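Clotitby Incident Reports: README

Version of March. Maintained by Angus Stubbs.

The collection holds 3827 short news reports on crimes and police calls, taken from the archive of the local paper Grusico. Each report is one text file in UTF-8. The reports cover the town of Clotitby and the villages on the Leung road.

What is in a record

Every file starts with the headline, then an empty line, then the body. The table index.csv gives the month, the type of incident (theft, assault, fire, missing person, other) and the length in words. The longest report has 2000 words, but most are much shorter.
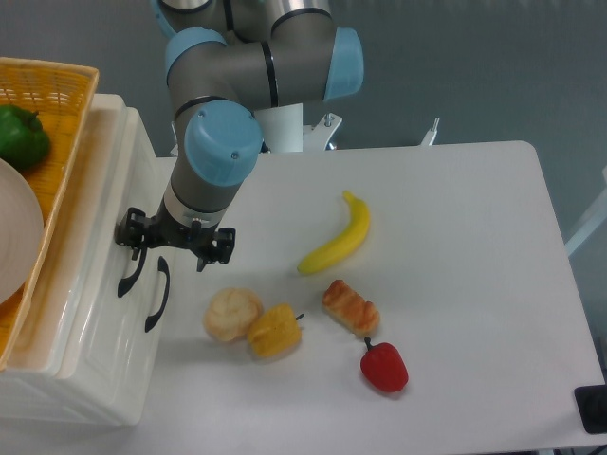 Names of victims and witnesses were replaced by initials. Names of officers who spoke for the police were kept, as they were given to the press for printing. Street names stay, house numbers do not. If you find a house number that we missed, please write to Angus and give the file name.

Labels

2381 of the reports have a label for the type of incident that was checked by a second reader. The others have only the label of the newspaper desk, and these are less strict – "other" was used very freely before the desk changed its rules.

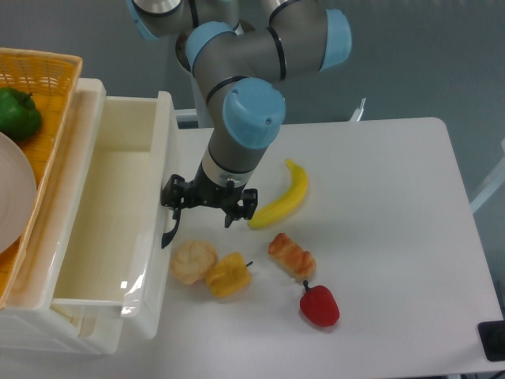

For the 200 reports in the folder followup, a later article on the same case exists, and the two are linked in index.csv by the column case_id. A missing follow-up does not mean that the case was closed.

Loading

The files can be opened with any text editor. The script plason.py reads the whole folder and skips files with an empty body.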